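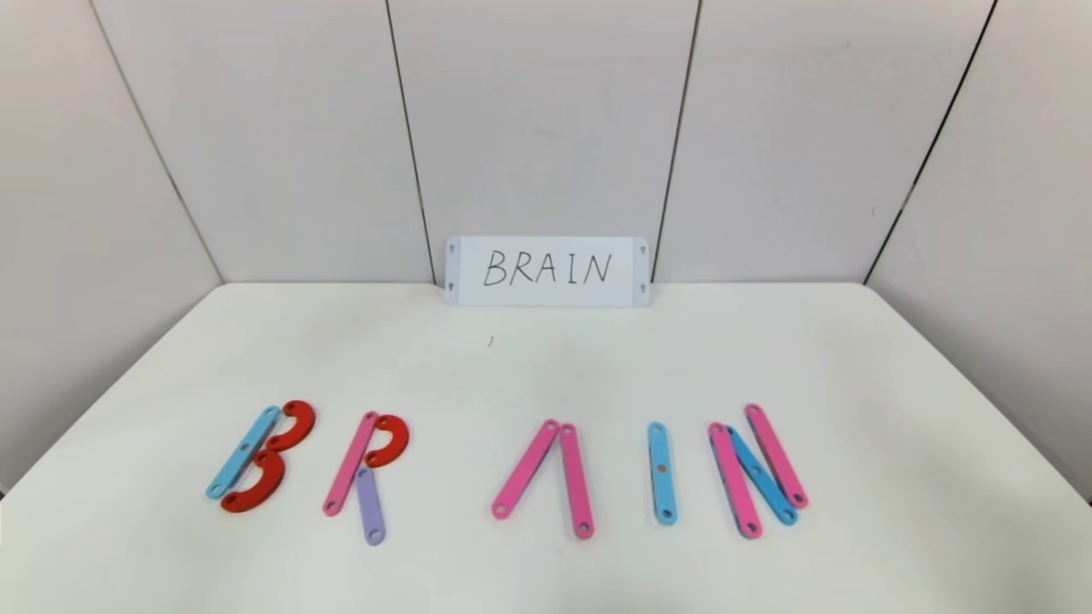

Week 2: Finish Rules, or When Is a Word a Word?

The card says BRAIN. Most of you will pass the row on the table without blinking, and then I'll ask about the A. It has no crossbar. Your marking sheet needs a rule for that before anyone argues, and "you can tell what it meant" isn't a rule.

Good practice for the spelling task:

- Write the pass criteria before the first trial. Putumby's old sheet had 104 trials marked "near enough", a category unknown to science.
- Score each letter on its own, then the word.
- State a tolerance for tilt and for spacing. The gap before the A is generous; say whether you care.
- Colour isn't scored unless the task card says so.
- Log leftover specks on the bench. Vision code has mistaken lint for a part before, with great confidence.

Reading: Goossens handbook, chapter 2. Bring a draft rule to the tute.

Filed under: Benchmarks & Bench Manners

Contact: Roel Timmermans, Britwood Building
Back to top

Related notes
Week 1: Writing a Task Card
Week 3: The Zernmont Reset Procedure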